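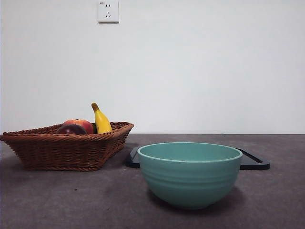
Kukero Walking Club
Minutes of the Spring Planning Meeting, March 22, 2018

Opening
The meeting began as soon as the kettle had boiled. The February minutes were read and accepted with one fix: the winter outing went to Loveo Ridge, and the earlier draft had us at the lake. Two new members were welcomed, and both have already signed up for April!

Loveo Ridge report
A wonderful day out by all accounts. The climb was icy near the top, so the group turned back at the second gate and took the lower path through the pines – several people said they liked it better than the planned route. The lower path will go on the regular list.

April walk: Chiang Valley
This took up most of the evening, and happily so. The route starts at the mill parking lot, follows the stream up to the old quarry and comes back over the meadow. Wildflowers should be well out by then. There was a lively talk about whether to add the Pridar loop, which makes for a longer day but has the best view in the county (the secretary fully agrees with this).
Agreed: the main group walks the valley, and anyone with energy left can do the Pridar loop after lunch.
Agreed: dogs are welcome on leads, as there will be lambs in the meadow.
Bring: packed lunch, water, a rain jacket. The stream crossing has stepping stones but waterproof boots are still a good idea.

Money
The club account stands at $3,349. A request for some $100 to reprint the trail maps was approved, with the new lower path to be added in color.

Trail care
The footbridge at Chiang has a loose handrail. A letter has gone to the parks office and we are waiting for a reply. Clearing brush on the Pridar side went so well last fall that people asked to do it again – yes please! Gloves and loppers are in the club shed.

Other items
Car sharing list to go around by email. Lost property: one gray mitten, one thermos cup.

Next meeting
In April, after the valley walk, same room. Please bring your photos.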